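About us

Fokance teaches robots by showing them. We're a small company with one big room in Otmont, a second smaller one above a bakery in Hollis, and a great many cupboards full of things to pick up, tip, fold, stack and put back again. If you've ever stood beside a child and guided their hand while they learned to butter toast, you already have a fair idea of how we spend our days.

How it began

We started with a single robot arm on a table and a stubborn wish to make it put a lid on a jar. We wrote out every move as numbers. It took weeks, and the first time we changed the jar the whole thing fell apart! Then one of us took hold of the arm, switched off the motors and simply moved it through the job. We recorded that, did it again with the jar in a different spot, then again with another jar, and by the end of the month the arm was coping with jars it had never met. We have been showing robots things ever since.

The arm is still with us, by the way. It lives in Otmont near the kettle and does demonstrations for visitors, mostly with the same jar.

What we do

A person does a task, we record how they did it, and the recording becomes something a robot can learn from. We work in a few different ways, depending on the job.

Sometimes we guide the robot directly, hands on the arm. It's slow and a bit tiring on the shoulders, but it's lovely for short, careful movements like pushing in a plug.

Sometimes we use remote control. The operator sits at a pair of small leader arms and the big robot copies what they do. Our remote control system is called Fernetti, and it's the thing we're proudest of having built ourselves. The leader arms are light enough to use for a whole morning, and when the robot bumps against something you feel a little push back in your fingers. New people tend to grin the first time that happens.

And a lot of the time there's no robot present at all. We hold the gripper in our own hands, with a camera on it, and do the task ourselves. It means we can work in a bedroom, a kitchen, a stairwell, wherever the task would really happen, and carry everything there in two bags. Household jobs in particular are so much richer when they're done in a household, with blankets in folds and things lying about.

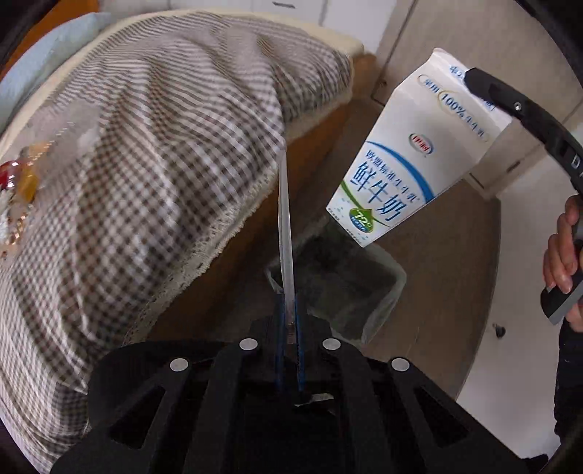

Demonstrating with the hand-held gripper: a fresh milk carton, tipped upside down.

Pouring and tipping are favourites of ours. A carton looks like such a plain thing until you try to hold it by one corner with two stiff fingers. Squeeze too hard and the card buckles, too little and it swings. Where you take hold decides what you'll be able to do a moment later, and people work that out without thinking, which is exactly the sort of knowledge we want to get into a recording. We do every task from several starting positions and we keep some of the clumsy attempts too, as long as the person recovers. A robot that has only ever seen perfect runs has no idea what to do when it's a finger's width off.

Our library

At the last tidy-up we had 2938 finished demonstrations across 400 household objects. Each one is watched from start to finish by somebody other than the person who did it, and gets a short written note in ordinary words: "picks up carton by the side", "second try at the lid", that kind of thing. We rewrite those notes fairly often. Half our lunchtime arguments are over whether something counts as a "place" or a "drop" (the current rule is that if you let go above the surface, it's a drop, however gently it lands).

Objects wear out, of course. Cartons go soft, bags split, and sponges have a very short career. We keep a shelf of replacements and label the old ones with the date they were retired, so that we know which recordings they belong to.

The people

There are eight of us. Between us we've been a joiner, a piano teacher, a care worker, a physicist, a baker and a few kinds of programmer, and everybody demonstrates, including the people who mainly write software. You notice different things once you've had the gripper in your hand for an hour. The best pourer in the company is the joiner; the piano teacher is far and away the best on Fernetti.

We care a lot about different hands. Left-handed people tip a carton the other way round, tall people come at a table from higher up, and somebody who has folded sheets for a living does it in a way the rest of us wouldn't have dreamed of. So we invite guests in to demonstrate as well, and they're always paid for their time. No experience is needed. We give you a short practice, usually with wooden blocks, and then you get on with it at your own speed.

When we work in someone's home, we agree beforehand which rooms we'll be in, and they can watch any recording afterwards and ask us to delete it.

What's next

We're adding more two-handed tasks, which are hard and great fun. Opening a bag while holding it steady is the one on the bench at the moment, and we've also made a start on buttons and zips. From February, the Hollis room will have its own Fernetti station, so an operator there will be able to drive a robot in Otmont. We tried it over a borrowed connection in the autumn and managed to hang up a tea towel. It took 2 goes.

Come and see us

We hold an open morning at Otmont every so often. The next is on Saturday, December 16, 2023, and you're welcome to bring children, who are usually better at remote control than their parents. Have a go at guiding the arm by hand, try Fernetti, or just come and ask us things. If there's a fiddly job at home you'd love to see a robot try, bring whatever it needs with you and we'll have a crack at it together — we've had a tin opener, a duvet cover and a very knotted pair of headphones so far.

The door is on the yard side. Ring twice, the bell sticks.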